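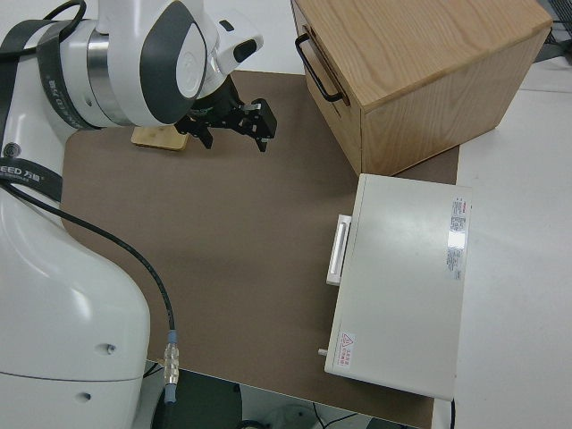
Hi Tapio, hi all,

I can reproduce your planner problem on our side with Helance from the March branch. The goal pose is reached, but the path goes through a region I would never choose by hand, and the reason is the collision model. We model only the links and the fingers. The cable that runs diagonally across the front of the arm down to the metal connector is not in the model, and neither is the strap around the arm. With the gripper over the small wooden block the planner believes it has free space on that side, and it has much less.

Tapio Halonen wrote:

> On the Vavau setup I get 5 failed plans out of 294 with the default padding. When I set the padding higher, the failures grow fast and most are for the drawer handle. Is the cable supposed to be part of the robot description or of the world? The docs do not say. Also, should both arms share one scene?

To your first question: part of the robot. I attach it as a chain of capsules to the link, and I do not count contact between neighbouring capsules. There is a draft in my Hotby branch, commit message "cable capsules".

To your second question: yes, please use one scene for both arms. When the left gripper waits at the dish rack, the right arm must know it.
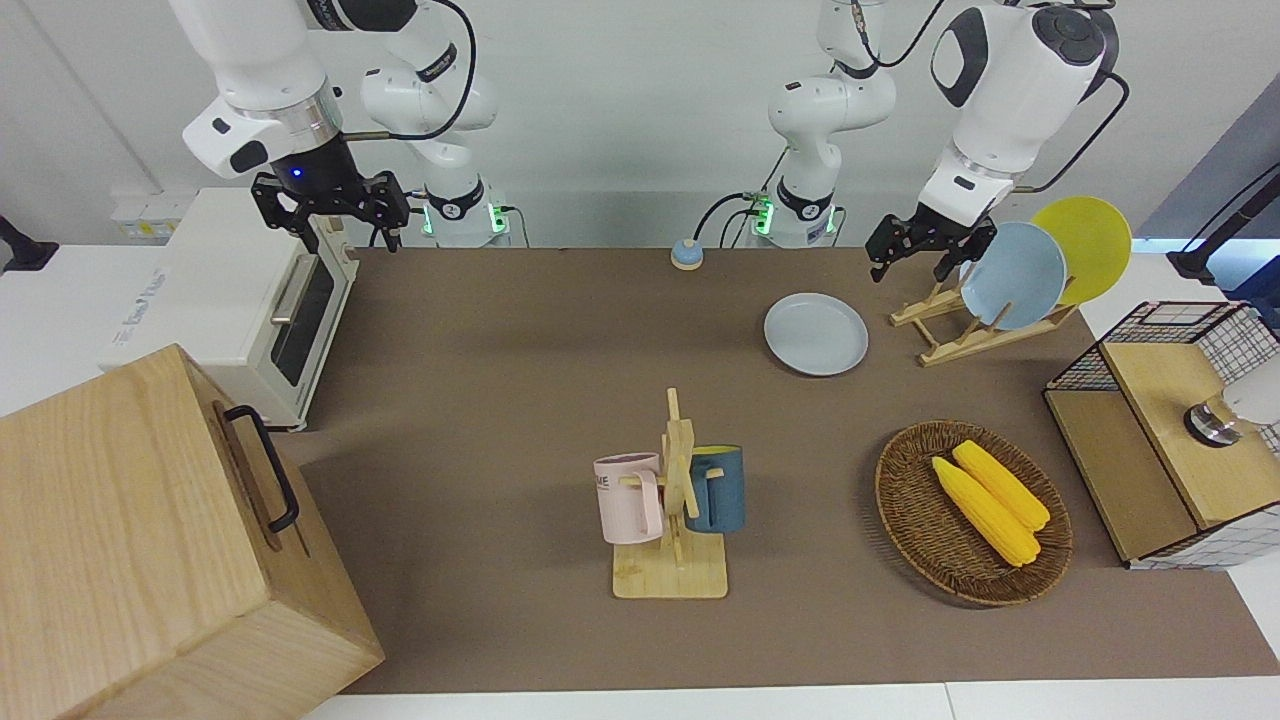

*Two-arm cell, left gripper by the blue plate, right gripper at the back of the table.*

For this layout I changed two parameters:

- `max_samples: 1235` (before: 400)
- `share_scene: true`

The mug tree is the hard object. Its pegs are thin, and with a coarse voxel grid they disappear from the map, so the planner would go straight through them. I keep the mug tree as a mesh for now. Perception only gives its pose.

About the drawer handles, I think your padding should be set per object. A handle needs a small value if the fingers must go around it, while the box behind it can keep the large one.

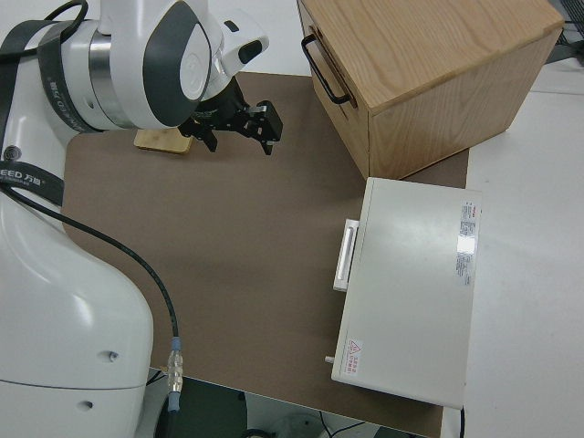
*Block under the wrist, with the wooden drawer and the white case on the right.*

Can somebody check the Jafarzadeh smoothing step with the capsules turned on? It is slow for me and I am not sure if the fault is mine.

Regards,
Tove Kragh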